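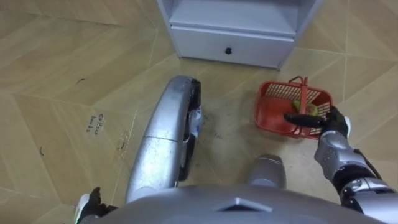
Slide 1: white cabinet, one drawer, one black knob.

Okay, hi, thanks for coming back from the coffee. I'm going to talk for 30 minutes about why I can't find my passport, and by extension why you can't find yours, and then we'll do questions.

(Wait for people to sit. The door at the back is loud, let it close.)

So the talk is called "Where Does It Live?" and it's about putting things away in small homes. I've been helping people with this for a good while now, mostly in Odano, where the apartments are tiny and the closets are worse, and the thing I hear on nearly every first visit is "I need more storage." And sometimes they do! But usually we end up spending the first hour on a drawer they already own.

Ask: hands up if you have a drawer at home you'd be embarrassed for me to open. (Everybody laughs at this one, give it a second. Put my own hand up too.)

My own drawer. Tell the Jeveo story here. When I moved into the Jeveo building I had one small piece of furniture by the front door and I decided it would hold "the things I need when I leave." Lovely idea. By May it held takeout menus, a bike light with no bike, seven dead batteries I was going to recycle, a tape measure, and a key. I still have the key. I have no clue what it opens and I've moved twice with it.

What went wrong is that "things I need when I leave" sounds like a category and it's really a mood. A menu feels like it belongs by the door when you're standing at the door holding a menu. So does a battery. The drawer closed, so I figured it was working.

Next slide (the handwritten one, apologize for my sevens).

How I do it now. I ask people to say out loud, in one short sentence, what a drawer is for, and it has to be nouns. "Keys and sunglasses." "Dog stuff" is fine if you have one dog. "Miscellaneous" gets you a look from me. If the sentence needs a second "and," we talk about whether it's two drawers, or whether half of it can go live somewhere else.

Then we write the sentence on a bit of painter's tape and stick it on the inside edge, where guests won't see it. People resist the tape like you wouldn't believe. They say it feels like a kindergarten. Leave it up for a month and then take it off, I don't care, by then your hands know.

(Drink some water. I always forget and then I croak through the shelf part.)

Open shelves versus closed drawers. I get strong opinions on this! I'll give you mine. Open shelves are good for stuff you touch every day and for stuff you like looking at, and terrible for anything you feel guilty about. If your unopened mail is on an open shelf you'll walk past it and feel bad, and then you'll put a plant in front of it. I have seen the plant so many times. Drawers are good for small, ugly, useful things. Tape, chargers, nail clippers. You don't need to see those, you need to know which drawer.

If you've got a piece that does both, put the daily thing on the open part and its little helpers in the drawer underneath. Shoes up top, polish and laces below. Or board games up top and the scorepads and loose dice below, which is how I have mine, and we play a lot more than we used to.

Low furniture. Quick detour, cut this if we're running behind. Anything below the knee gets opened less. I don't have a study for you, I just have my own knees. So the low drawer is where I'd put wrapping paper, or the holiday lights, or the manuals. Please don't put your medicine down there, and please don't put it there if you have a toddler, who will consider that drawer their office.

Buying more. Okay, the part where I disappoint the folks who wanted a shopping list. Please do not buy boxes first. I did a job in Ko for a couple who had bought four sets of matching bins before I arrived, beautiful bins, and none of them fit the shelves, so now the bins needed a place to live. We put bins in a bin. Sort first, live with shoeboxes for a couple of weeks, then measure the inside of the space and go shopping with the numbers on your phone. Inside, with the drawer all the way out. Runners eat more width than you think.

(If somebody asks about brands, say I'll chat after. I don't do brands on stage.)

Sharing a home. This got the most questions when I gave the talk in Sosent, so slow down. If two of you use the drawer, both of you have to agree on the sentence. I've watched people fight about scissors, real fighting, voices raised, and they had one pair of scissors and two completely sensible ideas of where scissors go. My answer was a second pair of scissors. Cheap! Solved by lunch.

Kids can do this too, earlier than you'd guess, as long as the label is a drawing and you let them do the drawing.

Homework slide. Tonight, pick one drawer. Just the one, and not the worst one, the worst one will eat your evening and you'll blame me. Tip it out on a towel. Say the sentence. Put back only what fits the sentence, and put everything else in a bag with tomorrow's date on it. Whatever's still in the bag when you get tired of looking at the bag, you can decide about then.

Questions. Repeat each one into the mic, the back rows couldn't hear last time. Handouts are on the table by the door, tape samples too, take a strip.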